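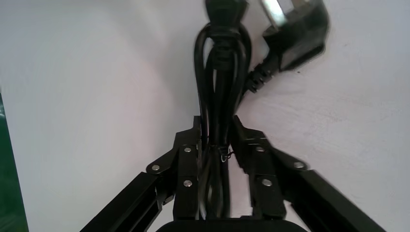
A tied-up power cord, held in the gripper.

Can a Robot Do My Chores Yet? Your Questions, My Best Answers

I get a lot of mail about this, and most of it asks the same handful of things, so I finally put the answers on one page. I write about home and shop machines from a spare bedroom in Wellville, and I spent most of July visiting people who work on them. I'm not an engineer! If you are one, please be kind.

So, can I buy a robot that does the housework?

Not one that does all of it, no. You can buy a machine that vacuums, one that mops (sort of), and one that mows. Each of those rolls around on a flat surface and stays off the stairs. What people mean when they write to me is something with hands that puts away the dishes and deals with the pile on the chair, and I haven't met one of those I'd let loose in my kitchen while I went to the store.

Why do you keep going on about cords?

Ha, fair. Cords are my favorite test. A box is the same shape wherever you grab it, but a cord changes shape the second you touch it, and the plug end swings off in its own direction while you're busy with the middle. A twist tie helps a lot, and the bundle in the photo has one just above the jaws. With the tie on, the gripper can treat the whole thing as one lump. Take the tie off and you've got spaghetti.

Could a robot put the twist tie on by itself?

I asked Halyna Panasiuk this one. She runs the small packing bench at Senditside, where they box up refurbished kitchen appliances, and she has folded more power cords than anybody I know. Her answer was "ask me when it can find the end of the tie." Holding the loops is one job. Twisting a skinny bit of wire around them while they try to spring open is a second job, and it really wants another hand. I've seen it tried with 2 arms working together and it was slow going, though I'll admit I cheered.

Are those pincer things better or worse than fingers?

Depends on the chore! Two jaws that close toward each other are simple, and simple things are easier to fix. They're good at pinching and lifting. Where they struggle is shifting an object around once they've got it, the way you roll a key in your fingers to get it facing the lock. A pincer usually has to set the thing down and pick it up again.

What about factories and shops? Surely they're way ahead of us.

They are, if the job repeats. Same part, same spot, same direction, all day long, and a machine will run circles around me. The trouble starts with mixed stuff. Halyna's bench might see a toaster, then a blender, then a coffee maker with its cord wound the wrong way by whoever sent it in. She told me they packed 112 appliances on their busiest day, every cord by hand.

How do these machines learn a chore, anyway?

One common way is by being shown. A person steers the arm through the job over and over, and the software tries to pick up the pattern. One team I visited out by Suvness had recorded almost 2000 tries at picking up and putting down small household things, and they were still unhappy with how it handled anything floppy. I watched for an afternoon and came home with a lot more respect for my own thumbs.

Would one be safe around my kids or my dog?

I wouldn't leave any arm running with a kid or a dog in the room, and the people I talked to wouldn't either. Ask the maker what happens when it bumps into something, where the stop button is, and whether you can reach that button from the side you'd be standing on.

Which chore do you think gets solved first?

My bet is laundry from basket to folded stack, towels first and fitted sheets never. My neighbor Štefanec says dishes. We have a pie riding on it.

Should I wait, or just buy the robot vacuum?

Buy the vacuum if you want a vacuum! Mine is 6 years old and still goes. Do pick your charger cables up off the floor first, or you'll be cutting one out of the brush with nail scissors at 11 p.m. like I was.

Can I send you a question?

Please do, the contact form is fine. Tell me what chore you hate and what you've already tried. I read them all, but I'm slow in summer.

Related Posts
My Robot Vacuum Ate a Phone Charger
A Morning at the Senditside Packing Bench
Folding Towels: Me vs. the Machine
Five Ways to Wrap a Power Cord
Do You Need a Robot Mower for a Small Yard?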